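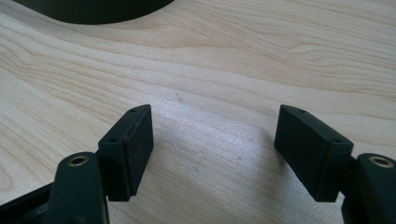
Workplace

Pudari desks get tray stands for small items

Staff at the Villanueva office of Flellano will have somewhere to hang their watches and key rings from October. The company is putting a black oval tray with a T-shaped hanging bar on each of its 16 shared tables, the pale wood ones known in the building as the Pudari desks.

Office manager Jocelyn Malabanan said the stands came out of a spring survey on shared desks, where lost keys and badges were the most common complaint. "People put things down, move to another table after lunch and forget them," she said. The tray stays toward the back, leaving the front of the table clear for work.
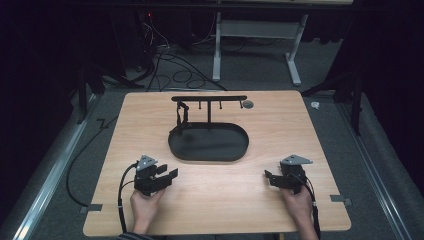
Pickup and returns

Stands will be handed out from 10 a.m. at the supply counter on floor 3. Teams that would like to keep their tables bare can return theirs to Divina Talavera by the end of the month — spares will go to the Flulletti meeting rooms. Lost items already handed in are kept at the same counter.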